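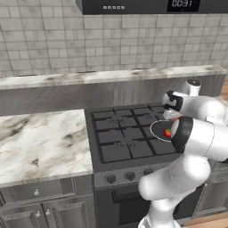
The Joltville Housing Office will begin its spring program of kitchen ventilation checks on 12 Apr 2023, starting with the Tesetti building. The program covers 121 apartments and is expected to take six weeks. Inspectors will test airflow, clean or replace grease filters, and record the age of each unit. Residents whose kitchens have a range hood over a gas stovetop are asked to clear the burners before the visit and to leave the hood switched off. Any ledge or shelf along the wall behind the stove should also be cleared.

Notices were mailed in February with a two-hour arrival window for each household. An adult must be present. Tenants who cannot keep their assigned time may request another through Shiela Lacson in the Resident Services office - requests left with building staff will not be recorded.

Work in the Briver building, where the ducts date from 2000, will follow under a separate schedule.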